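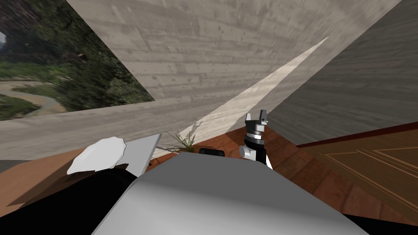 Figure 5. Simulated room, gripper pointing up with the jaw open.

Section 5: Planning the purchase

Complete these steps in the Lirnutberg simulator before you order a Sondden arm.

1. Load a room close to your own. Match the floor, walls and large furniture.
2. Open the Budget tab and enter the arm, gripper and mount as separate lines.
3. Add 273 dollars for the Calvo cable kit. It is not included with the arm.
4. Set aside almost 100 dollars for spare fingertips.
5. Save the list and send it to your dealer for a quote.

Note: Quotes are held for 66 days.

Caution: Simulated reach does not allow for cable drag. Measure the real room before you pay a deposit.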